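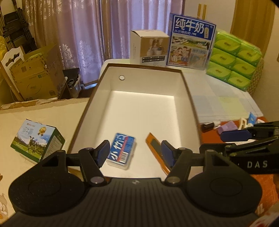
A cardboard tray, a candy tin and an orange utility knife on the table.

Clulora adds a chew line for rabbits and guinea pigs

August 5, 2024. I'm Morena Fabbri, and I get to share some fun news today: our new Hevik hay chews are on their way to pet stores! We've been baking these since March (my own two rabbits got the first batch, lucky things) and we finally have four flavors we love, with apple and dill way out in front at my house.

Each 14-ounce bag holds up to 19 chews, all made with timothy hay and no added sugar. Give one a day alongside plenty of fresh hay and water. Guinea pigs can have half, and they'll probably squeal for the rest.

You'll find Hevik at 600 stores, including every Gashaw Pet shop. Store owners who want samples can write to Italo Leone at our sales desk.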